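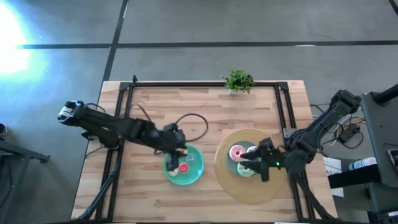

Two robot arms over a wooden tabletop, the left gripper above a round plate

Rear subframe (motorcycle)

The rear subframe of a motorcycle is the part of the chassis that extends behind the main frame and carries the seat, the rider and passenger loads, the rear fender, the tail light and, on many models, the battery, the electronic control unit and the upper mounts of the exhaust. It may be welded to the main frame as a single structure or attached with bolts. The term is used mainly for road and off-road motorcycles with a swingarm; on older designs with twin rear shocks the same region is often called the seat loop or rear loop.

The rear subframe is distinct from the swingarm, which holds the rear wheel, and from the main frame, which connects the steering head to the swingarm pivot. On a machine with a single rear shock placed ahead of the wheel, the subframe normally carries no suspension load. On a twin-shock machine the upper shock mounts are on or near the rear loop, and the structure is correspondingly heavier.

Contents
1 Function and loads
2 Construction
2.1 Welded
2.2 Bolted
2.3 Self-supporting
3 Materials
4 Attached components
5 Modification
6 Damage and inspection
7 Examples
8 See also

Function and loads

The subframe acts as a cantilever. It is held at its front end and loaded along its length and at its tip, so that bending is greatest close to the front mounts. The main loads are the weight of the rider and passenger, the weight of luggage, and the force produced when the rear wheel meets a bump and the seat is pushed upward under the rider. Luggage carried behind the rear axle has a larger effect than the same weight placed on the seat, as its distance from the mounts is greater.

Side loads are smaller but are repeated often. Side cases, a passenger shifting position and the pull of straps all twist the subframe about its long axis. A hoop or cross tube at the rear end ties the two side rails together and resists this twist. Touring models usually have at least two cross members, one under the front of the seat and one under the rack.

Most designs use four attachment points, two high and two low, joined by an upper and a lower rail on each side. The rails meet toward the rear to form a triangle when seen from the side. With this layout the upper rail is mainly in tension and the lower rail mainly in compression. Short subframes for competition use sometimes leave out the lower rail and rely on the depth of a box-shaped upper section.

Construction

Welded

Welded rear sections were the usual practice on steel cradle frames. The side tubes of the frame run back under the seat and are joined by a bent hoop, or simply end in a pair of lugs for the fender. The arrangement is cheap, has no joints that can work loose and allows thin tubing to be used over short spans. Its drawback is that a bent rear section has to be repaired on the frame itself, and in some places a change to it counts legally as a change to the frame.

Bolted

Bolted subframes became common as aluminum beam frames spread, because cast or extruded beams do not lend themselves to a light tubular tail. A separate part can be made in a different material and on a different line from the main frame. It can also be removed to reach the rear shock, the airbox or the carburetors, and on most off-road competition machines it is treated as a service part – the upper bolts are loosened and the whole assembly is swung back or taken off.

The bolts are normally loaded in shear and pass through machined faces or steel sleeves. Holes are held to close limits, and the fastener usually has a plain shank across the joint so that the threads do not bear on the edge of the hole. Thread-locking compound is widely specified. Where aluminum and steel parts meet, a coating or grease is used at the joint to slow corrosion between the two metals.

Self-supporting

A self-supporting tail is a molded or laid-up shell that serves as both bodywork and subframe. The seat pad is bonded or fastened directly to it. This type is found mostly in racing, where there is no passenger and little or no lighting. It saves weight and parts, but a crash that would only scratch a bodywork panel can make the entire unit unusable. Plastic subframes with the airbox molded in, used on some off-road models, are a related form.

Materials

Steel tube is the most common material on low-priced and touring motorcycles. It tolerates small bends without cracking, can be welded with ordinary equipment and gives visible warning before it fails. Mild steel is used for most seat loops, and higher-strength alloy steels where thinner walls are wanted.

Aluminum is used as square or round tube, as castings, or as a combination of both. For equal stiffness an aluminum rail has a larger section than a steel one. Aluminum has no fatigue limit of the kind found in steel, so stress near welds has to be kept low over the life of the machine. Heat treatment after welding is needed with some alloys to recover strength lost beside the weld.

Carbon fiber and glass-filled nylon are used for self-supporting and molded types. Metal inserts are placed at the mounts to spread clamping force. Magnesium castings have appeared on a small number of models and need careful surface protection.

Attached components

The following are commonly fixed to the rear subframe:

Seat latch and seat supports
Passenger grab rails and footrest hangers
Rear fender, license plate bracket and turn signals
Tail light and its section of the wiring harness
Battery tray and fuse box
Muffler hanger
Fuel tank rear mount
Luggage rack and side case mounts

On recent models the space beneath the seat also holds control units, a lean-angle sensor and connectors for diagnosis. Sensors that measure movement are sensitive to their position and angle, and service manuals generally forbid moving them. The wiring between the subframe and the main frame is given some slack or a connector near the joint so that the two can be separated without cutting.

Modification

Shortening the subframe is one of the most frequent changes made in custom building. The rails are cut behind the last required mount and a hoop is welded in, usually with internal slugs or sleeves at the joint. A slug is a short length of tube or bar that fits inside both parts, is plug-welded through holes drilled in the rail, and carries load past the butt weld. Hoops are sold flat or with an upward kick, and in widths matched to particular frames.

Several points limit how far a subframe can be shortened. The rear tire must clear the hoop, seat pan and wiring at full compression of the suspension. On twin-shock machines the shock mounts must stay in place. A passenger seat or luggage rack can seldom be kept, and in many countries the registration papers have to be amended if the number of seats changes. Rules on fender length and light position also vary.

Replacing the complete subframe is possible only with the bolted type. Replacement units follow the original mounting points and change the seat height, seat angle or tail length. The original part can be kept and refitted later. Raising the seat angle moves the rider's weight forward and increases the load carried by the wrists.

Damage and inspection

Typical damage includes bent rails after a fall to the side, cracks at luggage mounts, and stretched or oval holes at the main bolts. Cracks tend to start at the toe of a weld or at a bracket that ends abruptly on the tube. Paint that has flaked in a thin line is often the first outward sign. A tail section that sits to one side of the rear wheel may point to a bent subframe, although a misaligned wheel produces the same appearance and is checked first.

Overloading is a frequent cause of fatigue cracks on touring machines. The limit given for a rack applies to the rack and its mounts, and is separate from the total permitted load of the motorcycle. Bent steel rails can sometimes be straightened cold. Bent cast aluminum parts are replaced.

Examples

The Fultero Marken, a single-cylinder trail model, used a bolted steel subframe attached at four points and weighing 19 percent less than the welded loop of the model before it. Its rack was rated at 33 pounds. A revised version announced in October 2020 added a second cross tube under the rack and raised the rating to 55 pounds.

The Landeg roadster kept a welded twin-shock rear loop throughout its production. The upper shock mounts were gusseted to the side rails, and the loop extended far enough to support a two-person seat. Later frames had a removable fender stay, which allowed the rear light to be changed without cutting.

Wutonetti, a maker of chassis parts, supplied replacement aluminum subframes for both machines. The version for the Marken placed the seat 30 millimeters higher than standard and had no passenger footrest mounts. The unit for the Landeg was a weld-in hoop with slugs, sold in flat and kicked-up forms.

See also

Motorcycle frame
Swingarm
Seat pan
Luggage rack
Metal fatigue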